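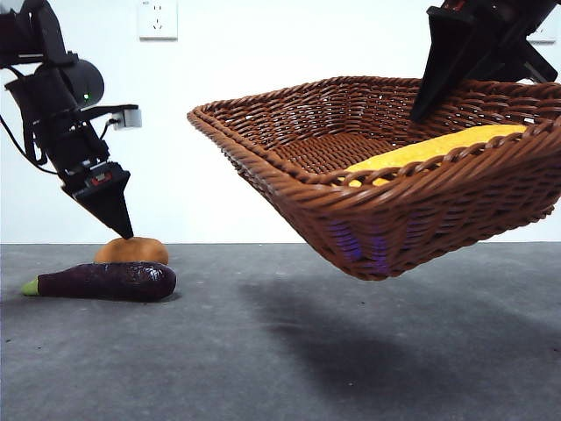
Progress to the end of February: Milis two-arm handling study

Prepared for the Gima program office by Lleucu Vaughan, Nastunbridge lab

The headline number first, as I expect it will be quoted. The Llewellyn policy completed 90 per cent of the basket-loading runs this period. I would ask the office not to put that in a brochure yet. The runs used the same floor, the same basket and a small set of produce shapes, and the starting positions varied less than the proposal promised. We don't know how much of the score is skill and how much is familiarity.

Splitting the work between the arms – one holding the basket up, the other going for the items on the floor – does look sound. Where it falls down is contact between items. A rounded brown item sitting partly on an eggplant is a harder pick than either alone, and our training data is thin on that sort of arrangement. I'm not persuaded by the suggestion in the last review that more demonstrations of the same kind will fix it.

Grip on the basket

The holding arm closes its two fingers either side of the twisted rim. Wrist camera views at this range are nearly all weave and rim, with a strip of grey floor to one side, and I have doubts about how much the policy can learn from them regarding tilt. Of the 14 failed runs we reviewed, four began with the basket turning in the grip. The classifier that was meant to flag this missed two of them.

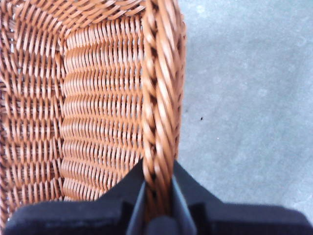
Would a stiffer basket solve the turning problem?

It would probably hide it. The weave gives a little under load and the rim is uneven, and those are the conditions the grant was written to study. We will test a rigid tub as a comparison only, and report its results separately.

Next period

Wider starting positions, overlapping items in every batch, and a repeat of the headline test by someone who did not train the policy. I expect the 90 to drop. Spending is on budget apart from replacement finger pads, which we are wearing through faster than planned.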